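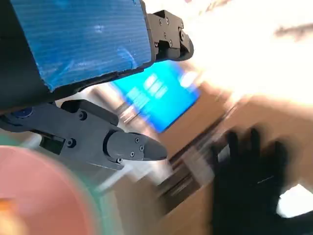
Wrist view from the Panance arm: the blue pad, one finger, and a gloved hand by the cardboard box.

From: Shoshana Kasprzak
To: Isiddale Robotics Club list
Date: Jul 10, 2023
Subject: Re: wrist footage, what are we keeping?

Anika Haddad wrote:
> I went through the first batch last night. 673 clips made it onto
> the drive, and a good share of them are blurry enough to pass
> for modern art. Do we throw those out or do the judges want
> everything? Also, the pad has whitish smudges on it again and
> I cleaned it in February.

Anika,

February was a while ago. Please clean it again, and put the cloth back in the Greenberg drawer when you're done.

On the clips: keep them all for now. The Utis rules ask for the raw set plus our own picks, and I would much rather hand over a smeary cardboard box than explain a gap in the numbering. Move anything where you can't make out the fingertip into the "soft" folder. The still at the top stays in the main set. The tip is sharp, you can read every screw on that side of the finger, and the things that suffered are the box, the screen above it, the pale gray bar, the blown-out upper right and the pink and orange blurs at lower left. I have no idea what the screen says and I doubt the judges will either.

Two requests for everyone else. Slow down on the swings. The speed cap is set at 120 in the config file and somebody keeps finding new and creative reasons to change it. And if your glove is going to be in view, write that in the log. "Misc" is not a log entry, no matter how many times it gets typed.

The entry limit is 2000 clips and file 1029 is still missing its label, so whoever had the laptop last, I'm looking at you.

Shoshana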